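Minutes of the house meeting, Eskola, common room on the ground floor

February, start 18:30

Chair: Vilja Toivonen
Minutes: Darragh Mac an tSaoi
Present: six residents. One apology was received before the meeting.

## 1. Minutes of the last meeting

Accepted with one correction. The bicycle pump is kept in the cellar and not in the laundry room, as was written.

## 2. Shoes in the entrance hall

Vilja repeated the problem. In the winter months the shoes are left on the floor in front of the inner door, and the door does not open fully. Two residents have already complained about it by letter.

The shoe rack was discussed at length. It has two tiers, a black metal frame and wooden boards. It was proposed to divide the shelves by apartment, with names on tape. Three were for this and the others wanted no names. It was decided to try without names until the next meeting. 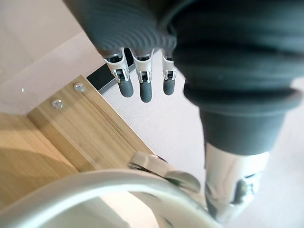
*Item 2: floor and wooden panel.*

Other points agreed under this item:

- Each apartment may keep two pairs on the rack. Other shoes go inside the apartment.
- Boots with snow on them go first on the rubber mat, and on the rack when they are dry.
- Clogs and slippers belong to the upper shelf, at the right side, so that the left side stays free for guests.
- Shoes must stand with the whole sole on the board. Darragh remarked that large sizes will always come a little over the front edge, and this was accepted.

A question was asked about the back panel of the upper shelf, if it should be taken off to win some depth. Vilja is of the opinion that it must stay, because shoes would otherwise push against the wall paint. 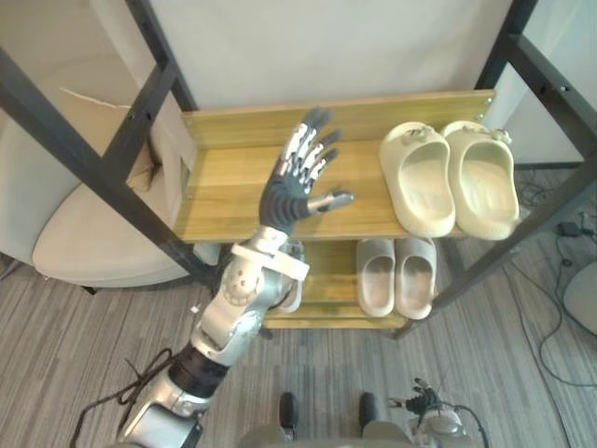

The screws of the rack should be tightened once in the season. Darragh has the right key and will do it before the next meeting. He asks that the rack is free of shoes on that evening, and he will put a note on the door the day before.

## 3. Second rack

The hall by the back stairs has no rack at all. Vilja had compared two models, the Illalix and the Narkodau. The Narkodau is 760 mm wide and fits between the radiator and the door. The Illalix is cheaper, but it is too wide for this place. It was decided to order one Narkodau. The cost is taken from the house account.

It was asked whether a used rack could be found instead. Vilja will look for one until the end of the month, and if there is nothing suitable, the order is sent.

## 4. Mats

The present mat lets water through to the floor. Gaturby offers mats for rent with washing included, but the price was not known at the meeting. Darragh will ask for it in writing. Moved to the next meeting.

## 5. Other matters

The key to the cellar is missing from its hook. Whoever has it is asked to bring it back.

Shoes without an owner will be kept in a box under the stairs for three months. After this they are given away.

Next meeting at the same hour in the common room. The meeting was closed at 19:40.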